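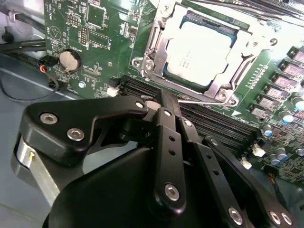 The gripper that stopped letting go

Last updated: Dec 3, 2022
Reading time: 2 min

The first board to fail at the Clokska refurbishing plant in Tretutach looked fine. It had come through the memory station with every module gone, which was the idea, and it went on to test, where it would not start. By the end of the shift there were six more like it.

Clokska takes in old desktop computers and strips them for parts. At the memory station an arm reaches into the open case, closes two fingers on a module and draws it out of its slot. The job leaves little room. The processor socket sits on one side of the slots, and cables often hang over the other.

The log put the trouble at cycle 2477. From there on, the fingers were opening late. The arm had already begun its move to the tray while the tips were still pressing sideways, and the slot took the load. On most boards that did no harm. On 35 of them it cracked solder joints under the slot, too fine to see without a lens.

Manness, which built the gripper, traced the delay to a worn pin in one of the finger linkages. The pin had been listed for a check every January. At Clokska's pace a yearly check was far too seldom -- the station had reached cycle 3741 before anyone stopped it.

There was a safety side as well. Staff had got used to reaching in to free a stuck module by hand, with the arm paused but still under power. Nobody was hurt. The guard door now cuts power to the arm when it opens, and the pin is checked by cycle count.

Clokska has also fitted a force sensor from Hosoda. It stops the arm if the side load climbs, and so far it stops it rather often. The plant is still arguing over where to set the limit.

Contact the editors | Copyright 2022 | Back to top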